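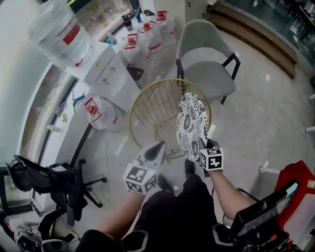
Pourquoi les exports PDF de Misemlow restent-ils bloqués à 83 % ?
Dans les cas remontés jusqu'ici, le service d'export attend une police qu'il ne trouve pas sur le serveur. Remplacer la police dans le modèle débloque la file. Le redémarrage, lui, ne règle rien de durable.

Ticket : export PDF bloqué, erreur 500 en fin de file
Produit : Misemlow, installation sur serveur interne
Ouvert par : Meinir Price, Rukimholm
Priorité : haute (demandée), normale (attribuée)
État : contournement en place, cause non confirmée

Description du demandeur
Depuis la mise à jour de novembre, les factures de plus de 2 pages ne sortent plus. La barre monte à 83 %, s'arrête, puis l'interface renvoie une erreur 500. Les factures courtes passent. Rien n'a changé chez nous, ni réseau ni droits.

Réponse du support, 9 h 40
Bonjour, merci de vider le cache du navigateur et de relancer l'export.

Meinir Price, 10 h 05
Fait, sur deux postes et trois navigateurs. Même résultat. Je vois mal comment le cache de mon navigateur produirait une erreur côté serveur, mais c'est noté.

Réponse du support, 11 h 20
Pouvez-vous redémarrer le service d'export ? L'incident est généralement résolu après redémarrage.

Meinir Price, 11 h 50
Redémarré. Le premier export est passé, les suivants non. Je ne considère donc pas l'incident comme résolu, merci de ne pas fermer le ticket. Le journal contient ceci juste avant l'erreur :
font lookup: timeout, retry
font lookup: timeout, abort

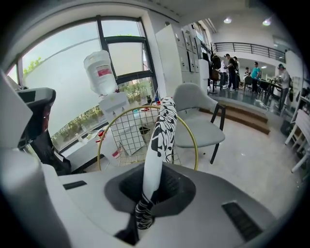
Dernière modification de cette page : novembre, 16 h 12

Réponse du support, 14 h 15
Transmis à l'équipe technique. Hypothèse : manque de mémoire. Nous conseillons de doubler celle de la machine virtuelle.

Meinir Price, 14 h 30
La supervision montre une mémoire qui ne bouge pas pendant l'export. Avant de payer pour doubler quoi que ce soit, j'aimerais voir une ligne de journal qui parle de mémoire. Il n'y en a pas. Il y en a deux qui parlent de police.

Note de Tsai (intégrateur), 15 h 05
Le pied de page des factures longues appelle une police Hirnotbridge, absente du serveur depuis la mise à jour. Le modèle court n'a pas ce pied de page. Le service la cherche sur un dépôt distant via le port 80, fermé chez Rukimholm. À vérifier, je n'ai accès qu'au serveur de test.

Meinir Price, 15 h 35
Port 80 fermé, je confirme, et il le restera. J'ai remplacé la police dans le modèle long : environ 80 factures exportées à la suite, aucune erreur. Reste à savoir pourquoi la police a disparu. Les notes de version annoncent des « améliorations diverses de l'affichage ».

Contournement
1. Ouvrir Modèles, puis Facture longue, puis Pied de page.
2. Choisir une police déjà installée sur le serveur.
3. Enregistrer, vider la file d'attente, relancer l'export.
Les documents restés en file gardent l'ancien modèle et bloquent les suivants.

Réponse du support, 16 h 10
Correctif prévu dans une prochaine version. Pouvons-nous clore ?

Meinir Price, 16 h 12
Non. Je clorai quand le correctif sera installé et que j'aurai remis le pied de page d'origine.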